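Call for Participants: Home Reading Distance and Lighting Study

Calus Vision Research is recruiting adults who wear glasses for near work to take part in a study of reading habits at home. The study runs from October through the end of winter and is carried out with the optical laboratory Stestero, which supplies the trial lenses.

Purpose

Prescriptions for reading glasses are usually set at a single working distance, measured in an exam room under even light. Reading at home takes place at several distances and under mixed lighting. The study records how far participants hold printed pages and screens from their eyes, how bright the page is, and whether a small change in lens power affects reading speed or comfort over an evening.

An earlier postal survey returned 1,511 usable forms. It asked people to estimate their own reading distance. Estimates of this kind are known to be unreliable, and the present study replaces them with direct measurement.

Who can take part

We are looking for 39 participants. You may apply if you:

are between 45 and 70 years old
have worn reading glasses, bifocals or progressive lenses for at least one year
have had an eye exam within the past two years and can provide a copy of the prescription
read printed text or a screen for at least 30 minutes on most evenings
can travel to our Yoshida Street office for two visits

You may not apply if you have had eye surgery in the past 12 months, if you are being treated for glaucoma or macular disease, or if your prescription includes prism. People who wear contact lenses during the day are eligible as long as they take them out before the evening reading session.

What is involved

The first visit lasts 90 minutes. It includes a near vision test, a check of your current glasses on a lens meter, frame fitting, and instruction in the use of the Jistari logger. The logger is a clip-on sensor that weighs 15 grams and attaches to the right temple of the frame. It records distance and light level. It does not record sound or images. 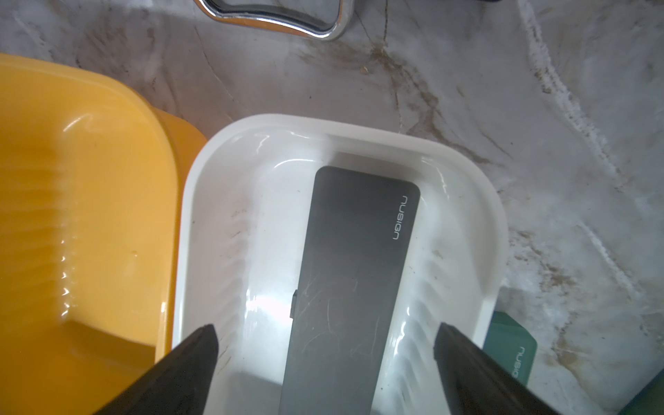
Please bring every pair of glasses you use for reading to this visit, including spare pairs and drugstore readers. Each pair is measured and returned to you before you leave. Sunglasses are not needed unless you read outdoors in them.

The home phase lasts six weeks. During weeks one and two you wear your own glasses. During weeks three through six you wear two pairs of trial glasses, two weeks each, in an order set by random assignment. Neither you nor the staff member who sees you will know which pair is which until the study closes. On at least four evenings per week you will:

attach the logger before you start reading
read as you normally would for at least 30 minutes
fill in a one-page comfort form when you stop
place the logger on its charger overnight

You choose what to read and where. We ask only that you note on the form whether it was print, a tablet, a phone or a computer. Missed evenings can be made up within the same week – they cannot be carried over to the next.

The second visit lasts 45 minutes. Equipment is returned and the near vision test is repeated.

Payment

Participants receive $40 for the first visit, $15 for each completed week of the home phase and $60 for the second visit. Parking is validated. Those who complete all six weeks may keep whichever trial pair they prefer.

Risks and data

Trial lenses may cause mild eye strain or headache during the first few days. You may stop wearing them at any time and return to your own glasses. Trial glasses are for reading only and must not be worn while driving. Logger data are stored under a participant number and kept apart from names and addresses. You may withdraw without giving a reason, and payment for completed weeks still applies.

How to apply

Request the screening form from the Calus front desk between 9 a.m. and 4 p.m., by phone or in person. Return it with a copy of your prescription. Applications are reviewed in the order received, and first visits are scheduled in October. Applicants who meet the criteria after all places are filled will be put on a waiting list – please state on the form if you do not want this.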